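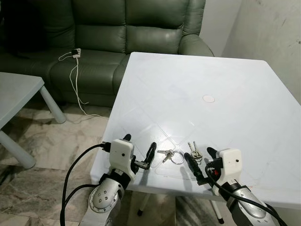 Minutes of the members' meeting, Gronemau Garden Association, Feb 11, 2018. The meeting was opened by Kanchan Dubey, who also wrote these minutes. The minutes of the last meeting were accepted without changes. The first subject was the keys to the main gate and to the tool shed. At the moment there are two sets, with two silver keys on each, and the members find this too few for the season. It was decided to have 5 more sets made at De Bruijn. Who receives a set must sign the list, and must give it back when he or she leaves the garden.

2. Water
The pump on the Drindgate side was repaired in August, but the pressure is still low in the upper plots. Griscombe has sent an offer of 127 euros for a new valve. Accepted, with one vote against. Until the valve is in place, the upper plots water in the morning and the lower plots in the evening.

3. Yearly fee
The proposal was to raise the fee from 85 to 90 euros. There was a long discussion about this. Several members said that the compost was not delivered last year, and they want first to see it. The fee is raised, but the compost must come before the planting begins – otherwise the point returns to the agenda.

4. Old wall
The stone with the year 1848 has become loose. It shall be taken out carefully and kept in the shed until a mason has looked at it. Children should please not climb there.

5. Other matters
The hedge along the road is too high again. Plots 3 to 8 are asked to cut their part.
A wheelbarrow with a green handle is missing.

The meeting was closed at 20:40.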